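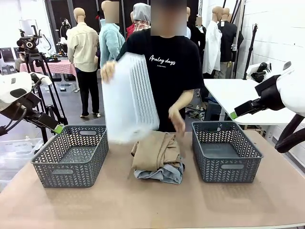
Workroom > Notebooks > Garment sorting > January

Search this notebook Go

January, late afternoon entry

I meant to keep this short, and I can already tell it won't be, so put the kettle on if you're catching up. We spent most of the day on the clothing table, working out once and for all which basket does what, and I want to get it down while it's still fresh in my head.

The gray woven-pattern baskets are staying. I know a few of you liked the white ribbed one better (it's lighter, and you can see through it a little), but the cut-out handles on the gray ones are so much kinder to your fingers, and with two that match, one at each end of the table, you don't have to stop and think which is which. I've moved the white one to "carrying only." It brings things over from the rack and then it comes straight off the table again, please! Every time it stays up there it eats the middle, and the middle is where the folded stack wants to live.

On the folded stack: heavier piece on the bottom. We had denim under the beige one and it sat beautifully, no sliding at all when the table got bumped, and the table does get bumped. When I tried it the other way this morning with a fleece underneath, the whole thing leaned over like a tired cake.

4 comments 2 shares 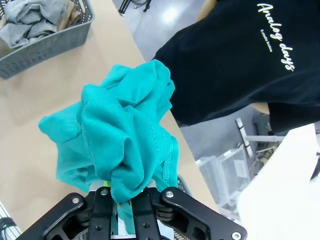
Entry by the afternoon bench, Lamness workroom

The teal knit is the one I'd like everybody to spend some time with before we go on. It's a lovely color and a perfect nuisance. It's soft, with a bit of a sheen to it, and once it has been bunched up it doesn't want to remember it was ever flat. What helped me was finding the hem first. There's a double line of stitching, and if you run your thumb along it you come to a corner sooner or later, and from a corner you can get anywhere. Shake it out from there, lay it down, smooth toward yourself, sleeves in last. Don't start from the middle. I started from the middle for half the morning and I have only myself to blame.

Loose grays go in together, and I've stopped worrying about how tidy they look in the basket. Tan things may ride along at the back near the rim if there's room. The Claline sheet says to separate them by shade as well, but that sheet was written for shirts on hangers, and I think we can use our own good sense here. I've penciled a note on our copy, page 3, so it doesn't come up again.

We have 207 pieces on the list now, counting the Šimek box, which I've only opened and peeked into (mostly scarves, and something with an awful lot of buttons). I'd be happy with up to 20 folded in a sitting. Past that my corners go soft and I start redoing things I've already done. The plan from last fall said 1,000 pieces by spring, and I'd gently suggest we stop reading that plan.

Still to do: labels for the basket handles, the kind that tie on, as the sticky ones peel. Someone has the good scissors. The mannequins' clothes are not part of the count, so please don't fold the teal fleece off the stand, however cold you are. And the Alto lint brush lives in the drawer, left side, bristles up.

Tomorrow I'll start with the scarves.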